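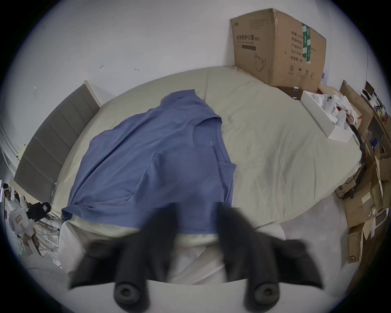

Folding a t-shirt is easy until you have to do it with two fingers and no thumbs. I have been teaching a robot to fold laundry, or more exactly I have been folding laundry very badly with a gripper in my hand so that a robot can learn to do it very badly later on. The shirt at the moment is a slate-blue one with a small pale logo on the chest, laid out across the bed, and my job is to get hold of the hem end without also picking up the white bedding bunched in front of it. The gripper cannot tell one cloth from another. I can, in theory.

The work comes by way of Halliday, who sent out the grippers in November along with a sheet of instructions. One fold, one recording. Start with the garment crumpled, finish with it folded, do not use your free hand. I used my free hand in two of the first 20 and had to throw them out, which stung, as one of them was the best sleeve I have ever done.

What I had not expected is how much of folding is cheating. You flick the thing, you pin it under your chin, you smooth it with a forearm. Take all that away and you are left pinching a bit of cotton and dragging it slowly towards another bit of cotton, like a crab making the bed. Drag too fast and the collar comes along for the ride. Go too slowly and Ngaio Bright, who looks over the recordings, writes "hesitant" beside it. I have had "hesitant" a lot. I had it on school reports too.

She also wrote that I should stop going back to fix the corners. A robot that watches me will learn to fix corners that don't need fixing -- and then somewhere there will be a machine fussing over a hem at midnight, and it will have got it from me. I find this more touching than I should.

So far I have done over 300 folds, mostly of the same few shirts. They are getting softer. I can now do a decent one in two moves on a good day: hem up to the collar, then side over side, and let go before the tip catches in the sleeve. Letting go is the hard part. The fingers open, the cloth comes with them, and you stand there shaking a tool at a shirt.

Long sleeves next week. I have asked whether socks count as garments and have had no reply.

Posted Tuesday, December 4, 2018
Filed under: Robots, Housework, Odd Jobs
Print this post | E-mail this to a friend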